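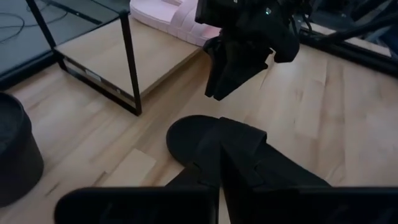
Flernavance Side Table

Home > Living Room > Small Tables > Flernavance

A small side table with a thin black metal frame, a dark glass top and a light wooden lower shelf. It fits beside a sofa, next to a bed or by the front door, where a lot of our customers put it to hold keys on top and shoes underneath or close by.

Sold by Wirneline Home. Ships flat, one box.

Price: $84
With spare shelf: $106 (the extra shelf is $22 when bought with the table)
Set of two tables: $178 with the small-parts kit and felt pads for both

Details

Frame: metal, black finish, straight legs with horizontal rails
Top: dark glass, lifts off for cleaning
Shelf: light wood, pale finish
Assembly: yes, hex key in the box
Returns: 90 days, with or without the original packaging

About the table

The Flernavance was drawn by Geum-ok Um for small apartments, where one table often has to do two or three jobs. The legs are thin so you still see plenty of floor around it, and the open sides mean you can reach the shelf from any direction. On a pale hardwood floor the black frame stands out clearly. On a darker floor it tends to disappear and the shelf is what you notice.

The glass shows fingerprints. A soft cloth with a little water and vinegar takes them off. Please don't use anything gritty on it. The shelf only needs a dry cloth, and a damp one if something has spilled — wipe along the grain and dry it right away.

Using it by the door

If the table is going in an entry, leave enough room beside it for a pair of shoes. Slides and sandals with chunky straps take up more width than you'd expect, and they get kicked under the bottom rail if the table is tight against a wall or a coat stand. The lower shelf is good for hats, gloves, a folded scarf or a small basket. We don't suggest putting wet shoes on it. Use a boot tray on the floor for those. The Vundedov tray slides in alongside and is sold separately.

Assembly

1. Lay a blanket on the floor and set the frame pieces on it.
2. Join the rails to the legs. Leave the bolts a little loose.
3. Fit the shelf.
4. Stand the table up, press down gently on the corners and tighten all the bolts.
5. Stick the felt pads to the feet, then set the glass on top.

Keep the small label on the shelf edge. Our parts desk will ask for the code on it if you ever need a replacement shelf, and it saves a lot of back and forth.

Questions we get

Can I leave the shelf out?
No. The shelf helps keep the frame square.

Will it scratch a wood floor?
Not with the felt pads on. Check them now and then and replace them when they wear thin or pick up grit.

Is the glass sold on its own?
Yes, through the parts desk. It ships separately from the frame.

Does it match the Woo bench?
The black finish is the same. The wood on the Woo bench is a shade darker.

Customer note

"Bought one for the bedroom and moved it to the hall after a week. Took me one evening to put together, mostly because I had the rails upside down — the holes go toward the inside. Sturdy enough. The glass does need wiping a lot." Araceli Olmedo, October 10, 2020

Availability

In stock. Orders placed before noon leave the warehouse the same day. Glass tops are packed between two foam sheets, so please check both before throwing out the box.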